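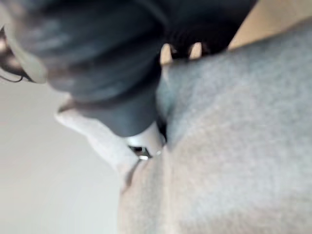 Photo 1. Dark shape, close to, with tan showing through the gaps.

FLEKLEY COTTAGE, AVOMGATE
Winter safety check, with comments
Date of check: 12/18/22
Last full check: May

Marks used: OK = fine as found. WATCH = fine for now, look again next time. DO = needs doing before the next guests arrive.

Hello again, and thank you for looking after the cottage over the Christmas lettings. I have written rather more beside each item than the old form allowed, as I know how maddening it is to be handed a page of ticks and have to guess what the last person meant by them.

OUTSIDE AND APPROACH

Path from lane to front door: WATCH
Swept and clear when I arrived. The third flag from the gate has started to rock again, only a little, but enough to catch a heel if you are coming up in the dark with shopping in both hands. I have packed it with grit for the moment and it will want lifting and bedding properly in the spring.

Outside light: OK
Comes on as you reach the gate and stays on long enough to find your keys. Cover wiped.

Handrail at side steps: DO
The bottom bracket is loose. Both screws turn without biting, so it needs longer ones and probably a new plug in the wall as well. Please tell guests to use the front door until it is done.

Grit bin: OK
Full, lid closes, scoop inside (please put it back inside, dear everybody, it was in the hedge in May).

Parking on the lane: OK
The Plolleck end floods after heavy rain and there is a dip 100 yards down that looks much shallower than it is. The note about it is in the welcome folder.

HEATING AND HOT WATER

Boiler: OK
Service sheet is in date and hanging on its hook. Pressure was a touch low, so I topped it up. The thermostat should be left at 17 between lettings, which keeps the chill off the back bedroom without costing the earth.

Wood stove: WATCH
Glass is sound and the door shuts firmly. The rope seal is beginning to flatten along the hinge side, so do have a look each time you clean out the ash. Ash goes in the metal bucket with the lid on and stands outside overnight, never in the wheelie bin, however cold it feels to the hand.

Chimney: OK
Swept this autumn, certificate in the folder.

Hot tap in bathroom: OK
Very hot if you let it run. The little sign had curled up with the steam and I have put up a fresh one.

ALARMS AND FIRE

Smoke alarms, landing and hall: OK
Both tested with the button. The landing one is the louder by a long way and sets off the dog next door, so you may like to give them a knock first.

Carbon monoxide alarm, sitting room: DO
Works, but the date on the back runs out before the winter does. A new one has been ordered from Chauvin in the high street and can be collected any morning.

Fire blanket, kitchen: OK
In its case by the door. Tapes hang free.

Way out at night: WATCH
Back door key was on the windowsill behind the curtain. It belongs on the hook, and a guest who doesn't know the house would never find it. Moved back.

KITCHEN AND ELECTRICS

Cooker: OK
All rings light first time. Hood filter washed.

Kettle and toaster leads: OK
No splits or scorching. Crumb tray emptied, and a good deal came out of it!

Extension lead, back bedroom: DO
Somebody has run it under the rug to reach the lamp. I have pulled it out and coiled it on the bed. There is a perfectly good socket behind the chest if the lamp goes on the other side, so let's try it that way round.

Fuse board: OK
Test button trips and resets. Labels are still in my mother's handwriting, and "big room" means the kitchen.

STAIRS AND FLOORS

Stair carpet: OK
Rods tight all the way up.

Rug by front door: WATCH
Underlay has crept. Straighten it when you do the floors.

STILL TO BE DONE
Side rail bracket. Carbon monoxide alarm. Lamp in back bedroom.

Please write the date next to each one as you finish it and leave the sheet in the dresser drawer, on top of the tea towels.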